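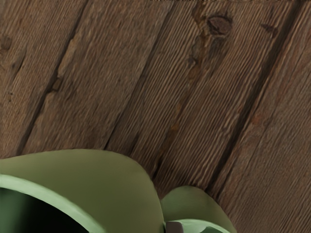

2026-06-20, Ellow sim, remote teaching

Kept the plank surface from the last build. Drove the arm by hand controller, 4 practice runs, then started recording. Wrist view is fine for lining up with the grain, poor for judging height. Lowered stick gain and the approach got smoother.

Each demo is capped at up to 600 steps. Threw out 2 where I let go of the trigger early.

To do: rerun with the Vultden controller, compare approach height, ask Yuen for the January settings.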